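10/14/23

Long afternoon at the Bromside shop, mostly on the practice ring, and I'm happy to report that it finally feels like a ring again. The old canvas had gone baggy in the middle and the Grumel tag team kept complaining (loudly, bless them) that every bump landed dead. We pulled it, flipped two of the boards, and laced it back on with 70 feet of new rope.

Turnbuckles next. I took each one up 7 turns and then walked the ropes myself, leaning like I knew what I was doing — the north side still gives more than I'd like.

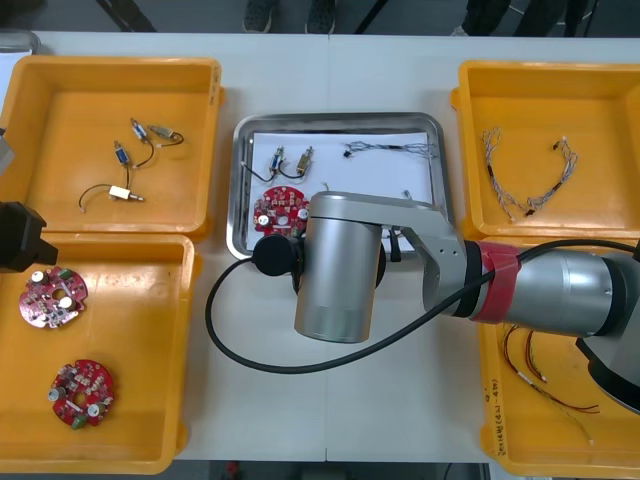 The Sethi padding is lovely stuff, a bit stiff for the first week, and I'd ask everybody to go easy on flat back drops until it softens. I still have the July sheet if anyone wants to compare rope readings.

Bell needs a new striker. The Grumico order came to 374 dollars with the corner pads, more than I'd hoped, but those old pads were splitting at the seams and I was tired of taping them. Will retighten the north side before the next practice.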